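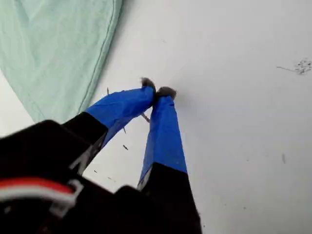

Machines and Chores, Week 3: Why is the laundry still there?

Notes to go with the January session. I've written them up the way I said them, more or less, so forgive the wandering. If you missed it, Cameron Tennant has the sign-up sheet for the Nisbet workshop visit, and please do put your name down - the van only holds 20.

We started with the question Agnes MacBrayne asked me at the end of week two. A machine can weld a car door all night long, so why can't one put away my washing? I love this question! A car door is the same car door every time. It turns up in the same spot, it's stiff, and if you push one corner the other corner moves with it. You can write the whole job down as a list of positions and walk off.

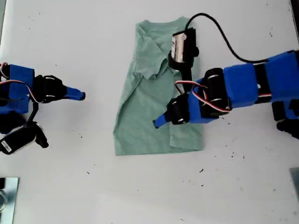
Cloth is a different beast. Engineers call it deformable, meaning it changes shape when you touch it, and a shirt can be crumpled in more ways than you could ever list. Before a machine can fold anything it has to work out what it's looking at, and a collar folded over on itself with a short sleeve tucked along the edge doesn't look much like the T-shirt on the packet. You and I find the hem with our fingers half the time. A machine leaning mostly on cameras has to find it by eye, and one of its own arms may well be in the way (a wrist camera can block another camera's view of the very collar you care about).

We had a good argument over whether that's a seeing problem or a touching problem. Keir Lennox says touching. I say both, and I'm marking the essays. 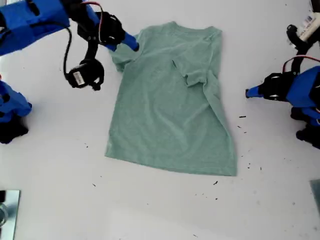 Reading time: 3 minutes

So, can they do it yet? My answer is "sometimes, slowly, with somebody nearby", and I'd like you to be suspicious of anyone who gives you a plain yes. When you read a claim, ask how many different garments were tried and who laid them out beforehand. Ask what counted as folded too. In the Hinemdale trial we looked at, there were 1,201 attempts in the log, which sounds grand until you notice that a shirt with one sleeve sticking out still went down as a pass. Agnes Tosh spotted that one, well done.

Speed matters less than people think. If a machine took 40 minutes over a basket while I was out, I'd be delighted.

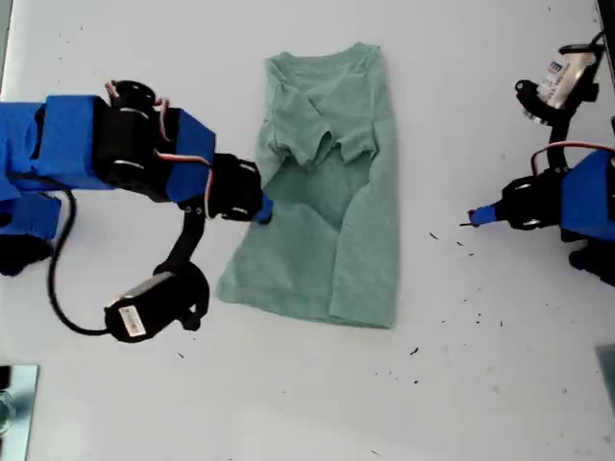

What I would mind is having to come back and rescue it. A person who makes a crooked first fold sees it, tuts, shakes the thing out and starts again. Getting a machine to notice that it's gone wrong, and to know how far back to go, is a big part of the work now, on the shop floor as much as at home. The packing line at Ploltcombe has the same trouble with floppy bags.

For next time: fold one T-shirt and write down every step so that somebody else could follow it. Then swap with a neighbour and do exactly what their sheet says, nothing more. Bring both sheets. Read the Wernatberg chapter up to the part about grippers - Alasdair Geddes has the spare copies.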